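Pricing out the robot before we buy it

January 16, 2021

I have been putting off this post until I had a number I could defend. The number is 28 thousand dollars, and it covers one mobile base, two arms, grippers and spares for the first year. It does not cover the room we would run it in.

The plan is still to do most of the work in simulation until February. I set up a house in Editz, with a white table trimmed in navy, and started with a plain two-finger gripper. Watching from behind the fingers is a good way to find out how wide they need to open, and it costs me only computer time.

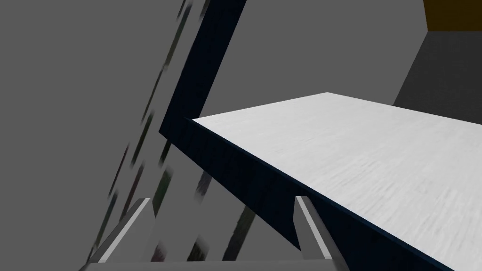 Gripper open beside the table in the simulated house.

I got quotes from two suppliers. Ammann was cheaper on the arms but charges separately for the controller, the cables and the mounting plate. Utton puts all of that on one line. Once I added up the extras, the gap was over 10 percent in Utton's favor. Delivery is 6 weeks from either one.

The grippers are where I changed my mind. My first budget had one good gripper and one cheap one. After running the two-armed model through the house, I want a matched pair. Spare parts are simpler, and I only have to write the grasping code once. That adds to the total, so the second battery is gone for now.

I also wanted to know how a two-armed robot gets along in a house with doorways and more than one kind of floor. From above the torso, the grippers point toward the gap between two white walls, with a tiled room and a gray pedestal sink beyond it. 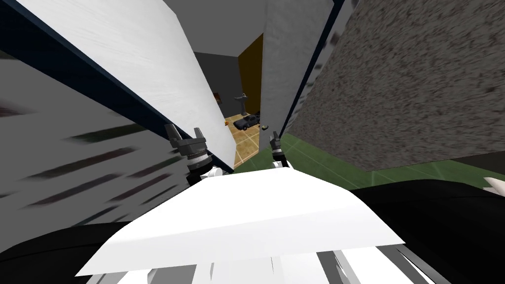
What is still open

Shipping to Dovbridge is quoted to the curb only, so I need a price for getting the crate inside. I also need to ask Utton if the warranty starts on delivery or on first power-up. I plan to place the order in February if both answers are reasonable.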